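From: Emerson Sales
To: benchwork list
Date: September 2020
Subject: Re: [benchwork] Is it time we stopped tidying up ourselves?

On Wednesday Raíssa Falcão wrote:

> I know Emerson will groan, but I think we should talk about this properly.
> Heloísa sent me the pictures from Tindano and I spent my whole lunch on
> them. Two arms, an ordinary bench, ordinary glassware. This is the stuff
> our juniors do for the last hour of every day! Dreltix are saying a pair
> of arms could be clearing benches in small labs like ours before long,
> and Vanderleia tells me Sampaio have already asked for a price.
>
> If it can pick up a beaker, it can put it in the sink, and then we're
> most of the way there, surely? I'd like us to put our names down for the
> trial while there are still places. What would it take to convince the
> doubters?
>
> Raíssa

Raíssa, I did groan, but only a little. I've been to Tindano since (Benedito Pimentel was kind enough to let me stand about for an afternoon in August) so I'll try to answer as fairly as I can.

First, the word "bench". You call it an ordinary one and I don't think it is. Look at how much room there is between things.
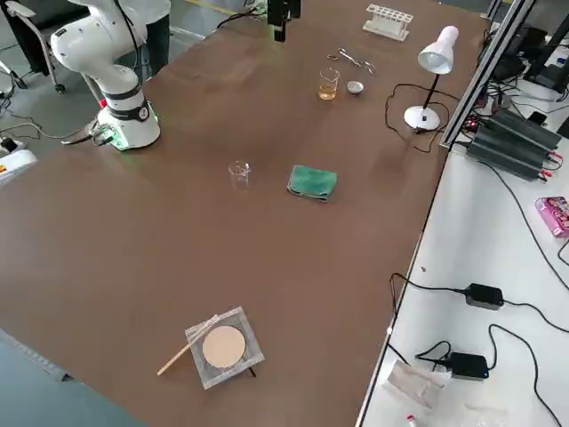
My own bench at half past four has three people's work on it, a burette stand nobody will own up to and a tray of things that may or may not be clean. When we ask a junior to clear it, we are asking for a lot of small decisions. Is that finished with? Does it go down the sink or in the waste bottle? Is the label still right? Carrying the glass across the room is the smallest part of the job, and it's the part everyone wants to show me.

I don't sneer at the carrying. Glass is slippery, it's clear, and every make has a slightly different lip. Ten years ago I'd have bet against any of this outside a car factory. A fair amount of my doubt is about the distance between "it can hold a beaker" and "it can clear up", which your message covers in one sentence.
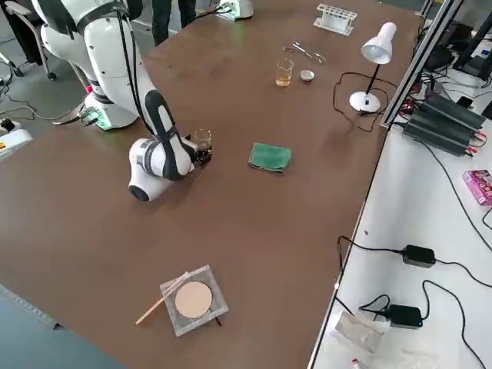

Small beaker in the gripper, with a little liquid in it. Tongs, rack and green cloth still on the table.

The cloth is a good case. Ask someone to wipe down a bench and they fold the cloth, find the sticky patch with their fingertips, press harder there, turn the cloth over, rinse it, and go back because they've missed the corner. I asked Benedito how a machine would know that a patch needed going over again and he said that was a very good question. I've worked in enough places to know what that means.

Then there's the money. Dreltix quoted us a hire charge of 251 a day for the trial, plus a setup fee of 300, and we would supply the table. I can't get anyone to tell me what happens when it stops halfway through with something in its hand. Presumably a person comes and takes it off it. If so we are paying for a person as well, and I'd like that person's hour on the same sheet as everything else. Drarari went through this with their bottle-washing line. They ended up with a good machine and one very bored technician standing next to it all day.
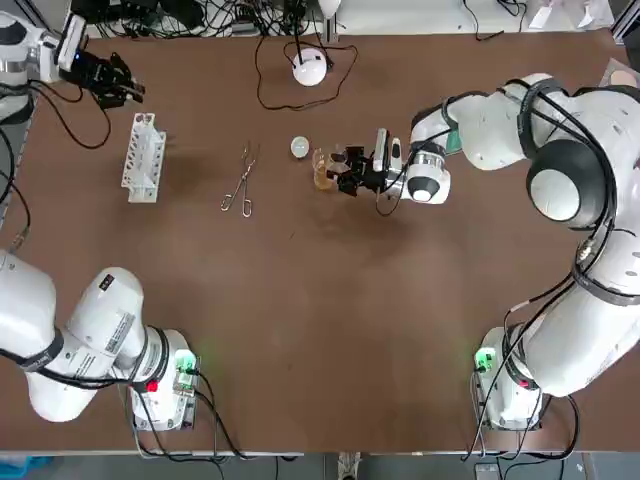 What I would want from a trial is a list of plain jobs agreed beforehand, in our own lab, with our own mess. Empty a beaker into the right container. Rinse it. Rack the clean tubes, hang up the tongs, wipe down, switch the lamp off. Two arms ought to be better than one for some of that, I grant you. Even so, in the picture I've put just before this the right arm has the beaker of amber stuff while the left gripper is over the table with nothing in it, and the tube rack is empty. A still can't tell you how long that lasted or what came next, so I won't make more of it than that. I'd only say that a still can't show you a cleared bench being achieved either, and your message rather assumes it.

I would also want to know how many times out of 9 it gets the whole list done without help. I'd accept a bad number. I want it to be a number, though, and written down by one of us.
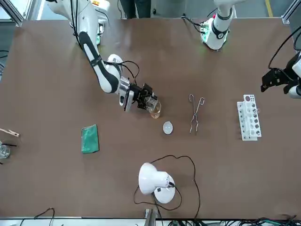 Amber liquid in the beaker, right arm. The left gripper is open near the rack.

To answer your actual question, what would convince me is quite dull. Let it do 2 weeks of evenings at our place, starting from whatever we leave behind, with Vanderleia deciding each morning whether she'd have passed the bench if a junior had done it. She is stricter than I am and she rather likes the arms, so you can't say I've fixed it. If she passes more than she fails I'll sign the form myself and buy the cakes.

Until then I'd keep our names off the list. Heloísa says places can be had later on the same terms, and I haven't seen anything that makes me want to be early. Could somebody ask Sampaio what price they were given, too? If it's lower than ours I shall have more to say.

One other thing while I'm here: whoever borrowed the long-necked funnel from the second cupboard, please bring it back.

Emerson

Contact the list owner | Copyright of messages remains with their authors | Back to top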